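Tables and tableware: frequently asked questions

Jetovcombe hires out white tables and plain tableware from its store in Clostetti. The answers below apply to standard hire. Terms for long hire are printed on the order form.

What height is the Skudow table?

The top stands 751 mm above the floor with the feet screwed fully in. Each foot can be wound out to deal with an uneven floor. Wind out the shortest corner first and check with a spirit level across both diagonals. Chairs from other suppliers should be measured at the arm before ordering.

How much weight will one table take?

The working limit is 30 kg, spread over the top. A single heavy item should stand near a leg. Do not sit or stand on the table, and do not drag it with anything on it.

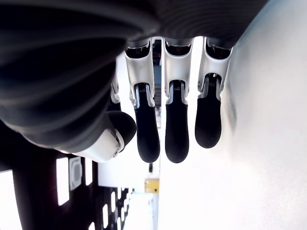 Fingers and thumb, close view.

Can the tables be used on carpet?

Yes. Short-pile carpet needs no protection. On deep pile the feet sink unevenly, so leave the table loaded for an hour and then level it again. Lift to move it, with one person at each short end.

Can two tables be joined?

They can be placed edge to edge and held with the clips supplied in the leg bag. The clips are not load-bearing. If the joined tables are to be covered with one cloth, order the cloth by total length, as two short cloths tend to part at the join. Tables from different batches may differ slightly in shade.

Where should the plate go on a bare table?

Set the plate first and place everything else from it. For a single cover, find the centre line of the long side and put the plate on it, then leave enough space on both sides for whatever is to be laid there.
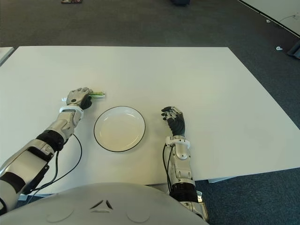

Plate colour matters more on a white top than on a dark one. An all-white plate can be hard to pick out from the seat opposite, particularly under flat ceiling light, and staff laying a long row will find it harder to keep a straight line. A thin black rim, as on the round plate at the middle of the table, gives the eye an edge to work from. We suggest a rimmed plate wherever the table is to be left without a cloth. A dark floor covering also helps, as the edge of the tabletop then reads clearly from above.

How are Kermani plates packed?

In crates of 12, on edge, with a card divider between each pair. Return them the same way. Scrape plates before packing - they need not be washed, but food left on them is charged at the cleaning rate.

Which side do small wrapped items go on?

There is no fixed rule. Most of our customers put sleeved items to the left of the plate and keep the right side free for glasses.
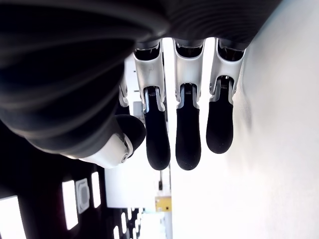 Whichever side is chosen, keep it the same for every cover in the room. Lay the sleeve parallel to the table edge if it is to be seen from the front, or at right angles to it if cutlery is being laid as well. Sleeves with a loose end should be placed with that end away from the plate.

What may be used to clean the tabletop?

A damp cloth and washing-up liquid. Dry straight away along the edges. Scouring powder and bleach will dull the surface and the top will then be charged as damaged. Ink marks should be left for us to treat.

How much stock is held?

The April count was 3,037 pieces, tables and tableware together. Plates account for more than half. Large orders should be placed early, and we cannot hold stock without a deposit.

When can orders be collected?

Collection is from the side door until 4 p.m., Monday included. Bring the order number. Tables travel flat, face to face, with the blanket supplied between the tops.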